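Filed under: Lists / Teleoperation and Demonstration / Suturing

To: Skendura demonstration list
Date: January 2, 2026
Subject: Re: Throw segmentation and the revised operator sheet

A member at the Moltberg site wrote:

> We have finished 112 of the 218 suturing demonstrations assigned to us. Two of our operators mark the start of a throw when the needle is first gripped; the third marks it when the thread begins to wrap. Which does the list prefer? We would also like to know whether episodes with old suture left on the pad should be thrown out.

Thank you for raising both points before the second half of the work begins. Our reply has been agreed with the Vinano group and applies to all sites.
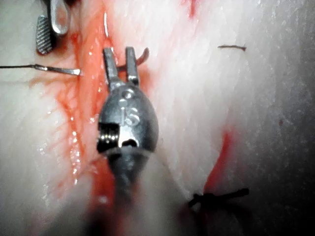
The start of a throw is to be marked at the first grip on the needle. This keeps the approach inside the labeled segment, where the operator's choice of angle is made. Old suture is not a ground for removal. A finished knot may remain in view beside another incision, as the dark one with its two cut tails does at lower right, and the policy will have to cope with such material in use. Please record it in the notes field – a single word is enough.

We ask operators to bring the thread under control before tightening. A wide loop is acceptable while the wrap is being formed, but the hand controllers should then be moved slowly enough that the tension comes on evenly.

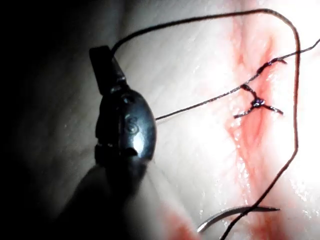

Sites using the Duggan consoles should leave motion scaling at 3 for the whole episode. Changing it partway through gives the learner two different hand speeds for the same movement, and episodes recorded in that way cannot be repaired afterward. If the clutch is pressed, the episode may be kept provided that the instruments stay still until it is released.

The revised sheet asks for the following:

1. Mark each throw separately, including any throw that was abandoned.

2. Keep both instruments under operator control when one passes close in front of the other. Do not park the nearer one in order to clear the wrist view. 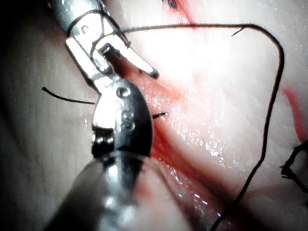
3. Enter a failed grip as a failed grip. Do not trim it from the recording.

4. Close the episode only when the thread has been released by both instruments.

Item 3 has caused some disagreement. The view taken here is that a recovery shown by a practiced operator is worth keeping, and up to 2 failed grips will be accepted in one episode. Beyond that number the episode should be set aside for review.

For the thread-handling label, the sheet now separates "held" from "under tension." The second label applies only when the line from the jaws is straight.

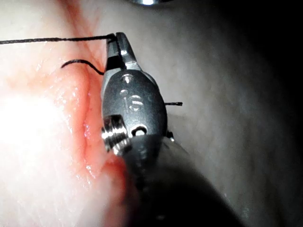

Wrist view: suture held at the jaw tips, line under tension.

Episodes already submitted by Moltberg need not be recorded again. The start marks can be moved in the annotation tool, and we would be grateful to receive the corrected files when the remaining demonstrations are delivered. The next full revision of the sheet is planned for June. Comments should be sent to this list and not to the individual sites.

Skendura Demonstration Program
Data and Annotation Office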